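Internal Doors and Usable Floor Area in Small Rented Flats
Project report, Building Studies, second year
Submitted 25 March 2026

1. Introduction

The floor area quoted for a flat is usually the gross internal area of each room. It takes no account of the space a hinged door needs in order to open. In a large house this makes little difference. In a small flat, where a bedroom may hold one bed and one wardrobe, the swing of the door decides where both of them can go.

This report examines how much floor is lost to door swings in one set of floor plans, and whether rehanging doors or changing their type would recover a useful part of it. The plans are from the Kerkstead Court development in Indlow, which was built in two phases and is let entirely to private tenants. Fire doors to common stairs were left out, as their direction of opening is fixed by other requirements.

2. Source material

The letting agent supplied scaled plans for 18 flats. All are on one level and have one or two bedrooms. Room dimensions were taken from the plans in millimetres and checked against the printed room schedule. Where the plan and the schedule disagreed, the plan was used.

The smallest bedroom in the set measures 3,103 mm by 2,000 mm on plan, giving an area of 6.2 square metres. It was used as the test case in section 4.

3. Method

Each door was treated as a flat leaf turning through 90 degrees. The swept area is then a quarter circle with a radius equal to the width of the leaf. For a leaf of 762 mm this gives 0.46 square metres. Frame thickness and handle projection were ignored.

A second figure, called the blocked area in this report, was also worked out. It is the swept area plus any strip of floor between the swing and the nearest wall that is too narrow to take furniture. The limit was set at 400 mm, the depth of a shallow bookcase. Blocked area depends on where the door sits in the wall, so two rooms of equal size with equal doors can give different results.

Three changes were then tested on each plan:

(a) moving the hinges to the other side of the frame;
(b) hanging the door to open outwards into the hall;
(c) replacing the door with a sliding leaf on the face of the wall.

4. Results

In the test bedroom the swept area of 0.46 square metres is 7.4 per cent of the floor. The door is set away from the corner and the hinges are on the side further from it, so the open leaf stands out into the room and the corner behind the swing is difficult to furnish.

Change (a) left the swept area the same but moved the open leaf towards the side wall. A single bed could then be placed along the opposite wall with its full length clear.

Change (b) removed the swing from the bedroom altogether. It could not be recommended in this flat, where the bathroom door faces the bedroom door and also opens into the hall. The two leaves would meet. The hall is 1,403 mm wide, which is less than the combined width of the two leaves.

Change (c) gave the largest gain in floor but needed a clear length of wall beside the opening. In the test bedroom that length is taken up by the light switch and a radiator. Moving both would cost more than the door.

Across the whole set, change (a) was the one most often possible without other work. The flats of the second phase gained less from it than those of the first, having their doors closer to the room corners already.

5. Limits of the work

No flat was visited. Skirting, pipe boxing and door stops do not appear on the plans, and each of these reduces the real opening angle. Tenants' own furniture was not recorded. The 90 degree assumption also favours doors near a corner, as many doors in practice open further than this where the wall allows.

6. Further work

A repeat of the calculation on the Prullstead plans, which have larger halls, would show whether change (b) is of more use there. The choice of 400 mm as the limit for blocked area should also be tested.

Appendix A. Rendered interior views 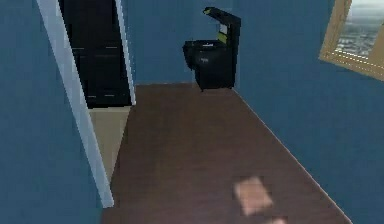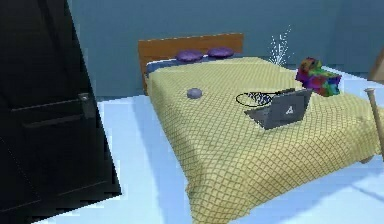
Figures A1 and A2. Computer-rendered views of an interior with blue walls. The door in A2 is partly open and has a lever handle.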